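How to test if a robot is ready to tidy up your bedroom

At Furkumance we receive the same question many times: can a machine put the things away at home already? My short answer is "sometimes, slowly." If you have access to a two-arm setup, you can check it by yourself in one evening. These are the steps I use.

Step 1. Choose the place
Do not start with a clean table. A bed is more difficult and more similar to real life. The blanket has wrinkles, small things sink into it, and a printed pattern can confuse the vision.

Step 2. Choose the objects
Mix soft and hard. Take plush toys, a tube of cream, one or two small boxes, a tool. Soft toys are easy to pick up but they hang down and catch the border of the box. Hard round things slip away when the fingers close too low.

Step 3. Write the rule before you begin
Mine is simple: 20 attempts, 2 minutes for each object, no help by hand. An object counts only if it stays inside the box after the fingers open. If you change the rule in the middle, start again from zero.

Step 4. Run and note the failures
Write what failed, and also where. In our Gosum log we have 3963 attempts, and 231 of them ended with the object on the floor. Most of these were at the side of the bed, where the arm must reach far.
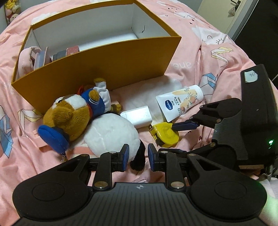
Tidying task on the bed: one gripper at the yellow tape measure, some items already in the box.

Step 5. Read the result
Look at the hard objects and the soft ones separately. With the Jindau fingers I got good numbers for boxes and poor ones for dressed toys, because the clothes fold between the pads. An average would hide this.

So, can it do the chore? It can fill a box. It cannot yet decide what belongs in the box, and it does not fold the blanket after. For the folding test, see my page about the Kim towel set.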